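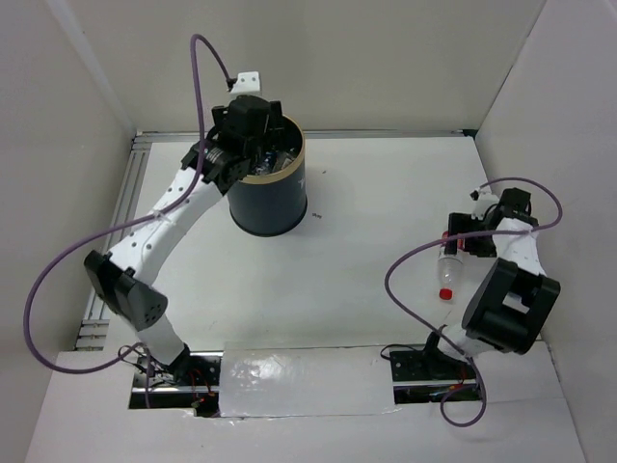
Fig. 6.1 Two-arm sorting cell, seen from the operator's side. Left gripper above the bin, right gripper at a bottle with a red cap.

CHAPTER 6
Going to See It Work: Visits, Demonstrations and Open Days

In this chapter
Preparing a visit
What to watch first, what to ask second
Reading a work cell from the outside in
Writing it up the same evening

6.1 An open day at Skorkport

June, ten past nine in the morning, and the car park at Skorkport already full. The open day was meant for customers and for the neighbours, who had put up with a year of building work, but the firm had kept a slot for our second-years. One hour. Badges, yellow vests, a cup of coffee from a machine that only did soup by mid-morning.

Fenna Kuipers took the group. She runs the small test hall, the part with the enclosures, and she talks fast. Most of my notes from that hour are half-words. I have filled them in where I could.

Skorkport sorts drinks packaging. The big line next door does it with belts and air jets and you can't hear yourself on the walkway. In the test hall it is done with arms, slowly, one item at a time, and the idea is to find out what the arms are good for before anybody buys more of them. The task is plain. Item on the surface, pick it up, put it in the bin. Students tend to be dissapointed by this. A bottle and a bin! Then they watch for a while and the questions start.

Why does the gripper take hold up there and not in the middle? What if the cap end is facing the other way? Can the right arm reach the bin at all, or does it have to hand over? Jelle Martens, in our group, asked that last one and got a long answer. Short form: depends how the job has been set up, and the people setting it up argue about it.

Two hundred visitors had been hoped for. 186 signed in. The hall was built to take 8 at a time, so there was a queue, and the queue turned out to be the best place to learn anything, as Roel De Graaf from maintenance was stood in it answering questions with a sandwich in his hand.

6.2 What you see and what you are told

Two kinds of information on any visit. Keep them apart in your notebook, a line down the middle of the page.

Left column, seen. Go back to Fig. 6.1 and try it. Two arms, mounted along the near edge. Walls at the back and both sides. A dark bin towards the back left, with discarded items in it already. A bottle lying down, neck towards the near edge. Purple cable on each arm, tied to the white forearm link and left with a generous loop. All of that goes on the left, and you could defend any of it in front of an examiner.

Right column, told. How many items an hour. How often it drops one. What it cost. Fenna's figure for the trial was 800 items handled, with 154 needing a person to step in. Useful numbers, but she said them out loud over the noise of a compressor, and we did not see a log. So: right column, with her name next to it, and a note to ask for the log. (We asked. It came the week after, and the numbers matched.)

What you must not do is let one column leak into the other. A picture shows a gripper at a bottle. It doesn't show whether the bottle got to the bin. One of our group wrote "the robot sucessfully bins the bottle" under his own photo and lost two marks, which he is still cross about.

6.3 Outside in

Visitors look at the gripper first. It moves, fair enough. Try working from the outside instead.

Start with the enclosure. How far do the walls go, where can a hand get in, what would a dropped item roll against? Then the mounting. In this cell the arms sit at recesses in the front panel and there is wiring in them, red and orange among it on the left-hand side. Ask who is allowed in there. At Skorkport it was Roel and one other.

Next, cables. De Graaf had opinions — "show me the cable and I'll tell you the fault" was how he put it — and for the rest of the queue he talked about nothing else. Too tight and it pulls at the connector when the arm stretches. Too loose and it sweeps things off the surface. On his side of the hall a cable gets looked at every morning before the power goes on.

Only then the gripper, and after the gripper the item. Clear plastic is awkward stuff, shiny, light shining through it. Ask how the system finds an item like that. If the guide says "camera", ask where it is and what happens when someone opens the blinds. Marloes Leemans asked exactly this and was shown the blinds, which are taped shut.

6.4 Before you go

Ring first, don't just email. Ask for the name of the person who works at the cell, not only the one giving the tour. Gerrit Brouwer at Maes, where we went the year before, was not on the programme at all and gave us the best twenty minutes of the day.

Check the photo rules. Skorkport: yes in the test hall, no on the main line. Maes: no everywhere.

Closed shoes. Hair tied back. Pencil as well as a pen.

Write up the same evening, even badly. The two columns first, then a sketch of the cell from memory, then compare the sketch with your photo and mark what you got wrong. Most people put the bin in the wrong place.

Section 6.5 goes through the visit report page by page, using the one Marloes handed in. Have your own notes beside you while you read it.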